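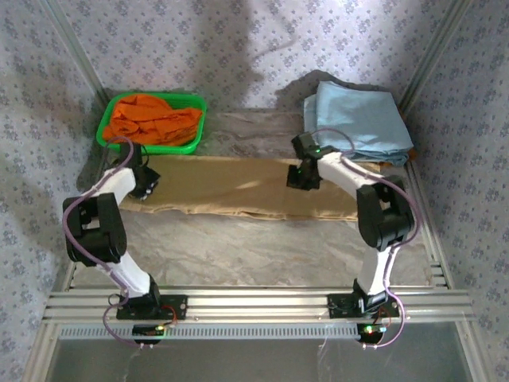 Why do some medicines need a note from the doctor?

Walk into the chemist's in Jolton and you can buy plasters, cough sweets and a toothbrush shaped like a crocodile. Nobody asks you a thing. Ask for certain other medicines, though, and you'll be sent away for a prescription, however nicely you say please.

A prescription is a note saying who the medicine is for, how much to take and how often. It has to come from a doctor, or from someone else trained and allowed to write one. Your big brother is not on the list.
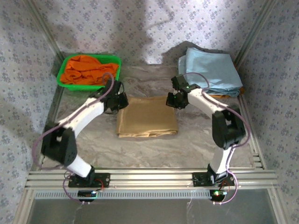 Some medicines are kept behind the counter for good reason. A medicine that helps a grown-up might be far too strong for a child of 6. Others don't mix well, a bit like orange juice and toothpaste -- only much more serious.

The pharmacist checks the note before handing anything over. In Kneath this can take 20 minutes, or 45 if everyone in town has the same cold.

Who makes the rules? The government does, with help from scientists. They can change their minds, too. If a medicine is found to be causing harm, they can make it harder to get, or stop it being sold at all. 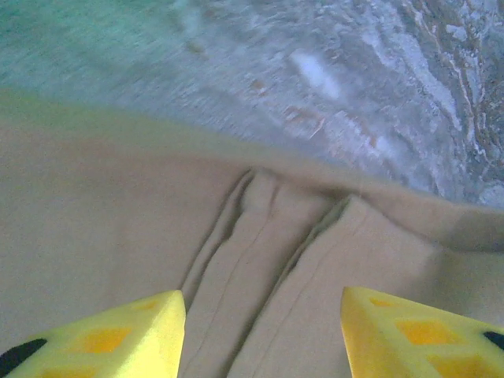

Beige fabric between two yellow foam tips

So never take medicine without a grown-up you trust -- even if it tastes of strawberries.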